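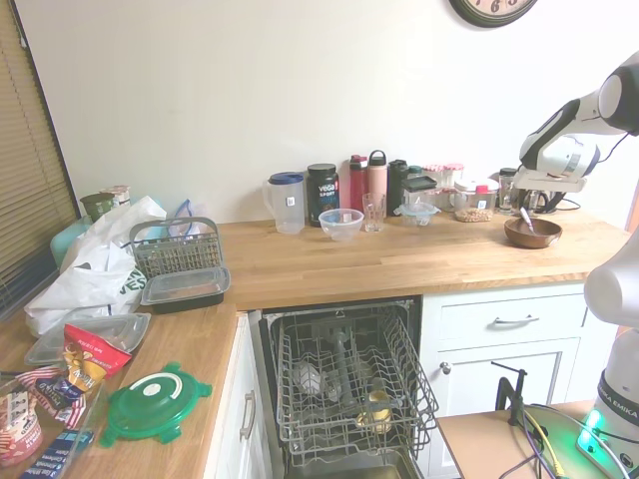 2021-03-02

Levé tôt, arrivé au labo avant le chauffage. Relu les notes d'hier soir en buvant le café de la machine, qui est toujours aussi mauvais. La question reste la même depuis deux semaines : est-ce que la politique apprise avec les étiquettes corrigées a posteriori fait mieux que celle apprise sur les étiquettes d'origine, à quantité de données égale ? Tshepo pense que oui, Hendrik pense que l'écart vient de la façon dont on a coupé les trajectoires. Moi je n'ai pas d'avis ferme.

Le jeu de données de cuisine compte maintenant 495 démonstrations, toutes faites en téléopération sur le Franka. J'en ai écarté 20 ce matin, celles où la pince se ferme avant d'arriver à l'objet et où l'opérateur recommence. On les gardait jusqu'ici. Je ne suis pas certain que ce soit une bonne idée de les enlever, un robot qui sait se reprendre vaut mieux qu'un robot qui ne sait pas, mais pour la comparaison il faut que les deux lots soient propres de la même manière. Je les ai mises dans un dossier à part, avec un fichier texte qui dit pourquoi.

Principe de la méthode, pour m'en souvenir quand je rédigerai : on ne demande plus à l'opérateur de suivre une consigne. Il fait ce qu'il veut avec ce qu'il y a dans la cuisine, pendant quelques minutes, puis on découpe l'enregistrement en fenêtres courtes et on prend la dernière observation de chaque fenêtre comme but. Une petite partie des fenêtres reçoit en plus une phrase, écrite après coup par quelqu'un qui regarde la vidéo. Le reste n'a que l'image d'arrivée. Le même réseau apprend des deux.

Le point faible, c'est le fond. Avec un plan de travail chargé comme celui du coin cuisine – les gourdes, les bocaux, le lave-vaisselle ouvert avec le panier du haut tiré, les sachets à gauche –, l'image d'arrivée contient cent choses qui n'ont rien à voir avec l'action. Si le sac plastique blanc a bougé entre deux séances, le réseau peut croire que bouger le sac fait partie du but. Hendrik voulait tout ranger et repartir d'un plan vide. J'ai dit non. Une méthode qui ne marche que sur un plan vide ne nous sert à rien, et Grikmont a déjà publié là-dessus sur une table nue.

Passé le reste de la matinée sur les phrases. Hlongwane nous a rendu le dernier lot d'annotations, 308 phrases en tout, relues une première fois chez eux. La qualité est inégale. Pour le bol en bois, les annotateurs écrivent tantôt « prendre la cuillère », tantôt « pince vers le bol », tantôt « attraper l'ustensile ». Les trois sont justes, mais la deuxième décrit un mouvement et les deux autres un but. J'ai décidé de garder les trois formes et de noter le type dans une colonne. Tshepo fera la même chose de son côté sans regarder ma colonne et on comparera jeudi.

Déjeuné à midi passé avec Hendrik. Parlé surtout de son déménagement. Il reprend quand même l'histoire du découpage : d'après lui, des fenêtres de longueur fixe coupent les gestes au milieu, et les étiquettes corrigées masquent ce défaut sans le réparer. C'est possible. On peut le tester en tirant la longueur au hasard, ça ne coûte qu'un entraînement de plus.

Après-midi : lancé les deux entraînements sur la machine du fond. Même graine, même nombre de pas, seule la source des étiquettes change. Le premier a planté au chargement à cause d'un chemin que j'avais écrit en dur en septembre. Corrigé, relancé. Le second tourne depuis 16 h.

Pour l'évaluation, on part sur 156 essais par modèle, avec les buts tirés au sort avant de commencer et la liste imprimée, pour qu'on ne choisisse pas en cours de route. Succès ou échec, rien entre les deux. L'an dernier chez Trevbridge on avait une note partielle et on a passé plus de temps à discuter de la note qu'à faire les essais.

Reste à régler la question de la caméra. Elle est fixe, et le bras cache parfois un petit bocal du coin. Pour les buts qui concernent les bocaux, l'image d'arrivée ne suffit pas, il faudra soit la phrase, soit une seconde vue. Birnel peut nous prêter un support, mais pas avant la semaine prochaine. En attendant j'ai retiré ces buts du tirage et je l'ai écrit en tête de la liste.

Rentré à 19 h. Penser à demander à Tshepo la clé de l'armoire, et à vérifier la courbe du second entraînement avant la réunion.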